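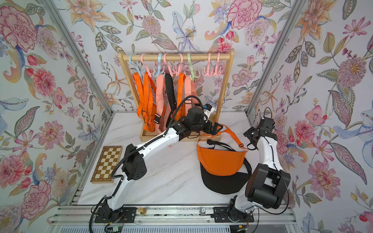 From: Maite Vidal
Subject: Re: [cell-rules] Draft 12, strap handling

Hicham El Ouafi wrote:

> Section 4 says a reset is complete when every bag is on the rack. Do we also have to record buckle position? Sullon doesn't ask for it.

Yes, on the wrist view only.

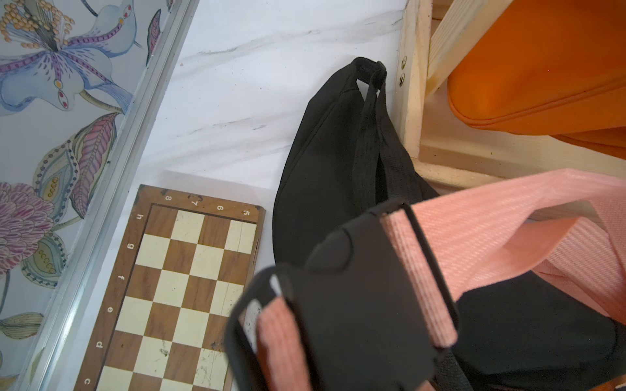
Rule 4.2 covers occlusion at the wrist. A run is flagged if a strap or fastener hides part of a bag the arm may need to reach. The black side-release buckle on the pink strap is a fair test — it covers the lower edge of the black bag, so 4.2 applies. The chessboard is not a target and its covered corner does not count.

Proposed text for 4.3, end state:

1. Straps go on hook prongs, never directly over the dowel.

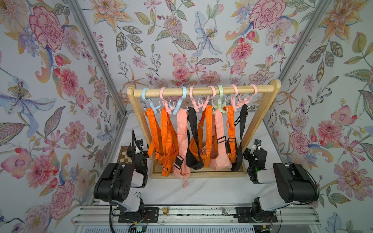
2. Both grippers stay outside the uprights until the operator logs the state.
3. Hold for 60 seconds before the next command.

Razia wants 200 runs under this wording before we freeze it. Objections to the list, please.

Maite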